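Junia 애니메이션 원화전 관람 후기

2022년 10월 17일 월요일, 연차를 내고 Junia 원화전에 다녀왔다. 주말에는 줄이 길다는 글을 보고 일부러 평일로 잡았다. 장소는 Modise 전시관 2층이고, 역에서 걸어서 10분 걸린다.

입장은 60분 단위 예약제다. 첫 회차로 들어갔는데 입구에서 표를 확인하고 팔찌를 채워 준다. 물품 보관함은 동전이 필요 없는 방식이라 가방과 겉옷을 넣고 들어갔다.

전시는 제작 순서대로 이어진다. 첫 방은 초기 스케치, 다음 방은 배경화와 색지정표다. 원화와 콘티를 합쳐 200점이 나와 있다. 나는 Grorken이 숲을 빠져나오는 장면의 콘티를 제일 오래 봤다. 본편에서는 금방 지나가는 장면인데 콘티에는 수정한 자국이 여러 겹 남아 있었다. Dusska의 초기 디자인은 지금보다 귀가 훨씬 짧고 표정도 사납다. 바뀐 디자인에 익숙해서 그런지 처음에는 다른 캐릭터인 줄 알았다.

배경화 방은 촬영 금지다. 조명도 어두운 편이라 설명문을 읽으려면 가까이 가야 한다. 영상실에서는 성우 녹음 현장을 짧게 편집해 틀어 주는데, 자막이 없어서 조금 아쉬웠다. 의자가 적어 뒤에 서서 봤다.
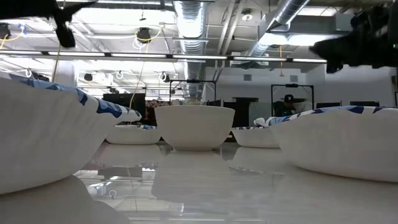
굿즈 매장은 출구 바로 앞에 있다. 엽서 세트와 Dusska 배지를 샀고, 도록은 품절이라 우편 주문서만 쓰고 왔다. 배송은 한 달쯤 걸린다고 한다. Grorken 인형은 한 사람당 하나만 살 수 있다. 계산대가 하나뿐이라 다음 회차 관람객이 나오기 전에 사는 편이 낫다.

재입장은 안 되니 화장실은 미리 다녀와야 한다. 6월에 했던 팝업 행사보다 볼거리는 많았고 굿즈 종류는 비슷했다. 11월에 전시 일부가 교체된다고 해서 한 번 더 갈지 생각 중이다.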